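pruseo-gripmask
Self-occlusion masks for wrist cameras. Last edited November 28, 2019, by Jagadeesh Nambiar.

Contents
143 wrist views with per-pixel finger masks; 17 are held out for testing. Masks are stored as single-channel PNG, 0 for background and 255 for gripper.

Usage
python make_mask.py --in views --out masks --close 2

Two views of the open gripper:

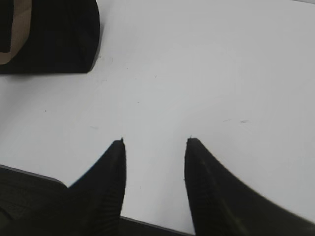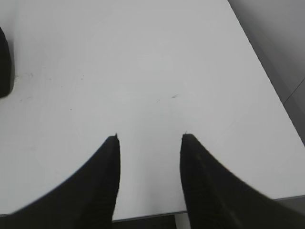 Fig. 1. Open fingers over the white tabletop, nothing held. Small marks on the surface are background.

Known issues
Dark objects at the left of the view can be labeled as gripper. Set --min-row 54 to drop regions that end above that row. Blurred finger outlines are masked to the outer limit of the blur.

Contact
Masks: Candela Palacios. Loader: Kumaresan Bhat.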